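Golden Grip Kit – your questions, answered

I'm Siv Vik and I run the loan side of the Golden kit out of our shop in Trastlow. These are the things people write in to ask me, more or less in the order they ask them.

What do I get in the box?
A hand-held gripper with two fingers, a charger, a spare set of grip pads and a printed task booklet. You hold it, you pick things up with it around your own home, and the recordings go toward teaching robot arms to do the same.

How long can I keep it?
13 days. If you need longer, write before the Friday it's due and I'll see who's next on the list (there's usually some wiggle room in July).

Do I need to know anything about robots?
Nope! If you can use salad tongs you're most of the way there. Your first few tries will feel clumsy and then your hand just sort of gets it.

How long is a session?
60 minutes at most, please. I know it's fun, but tired hands get sloppy. Most folks do 20 minutes after dinner and stop there.

Do I have to tidy up first?
Please don't. We have plenty of bare tabletops already, and what we're short on is living rooms the way people live in them.

Which things are best to pick up?
Soft stuff, small stuff, shiny stuff. Brenda Bravo at our Dramdale desk goes through the recordings, and she's always happiest with a mix – something knitted, something in a crinkly packet, something that catches the light.

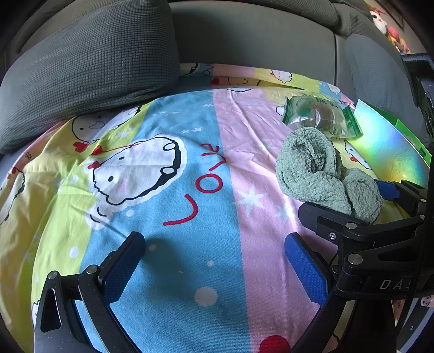
Go slow on anything that squashes. Open the fingers wider than you think you need, come straight down, and close gently. If you drop it, leave the recording running and try again, because we keep the misses too.

Is there a cheaper version?
There's the Ortuño plan, where 2 households share one kit and split the fee. You sort out the handover between you.

What if a pad comes off?
Press the spare on and hold it while you count to 20. If it still won't stay, send me a note and I'll mail you another set, no charge.

Can my kids use it?
With you right there, sure. Mine love it.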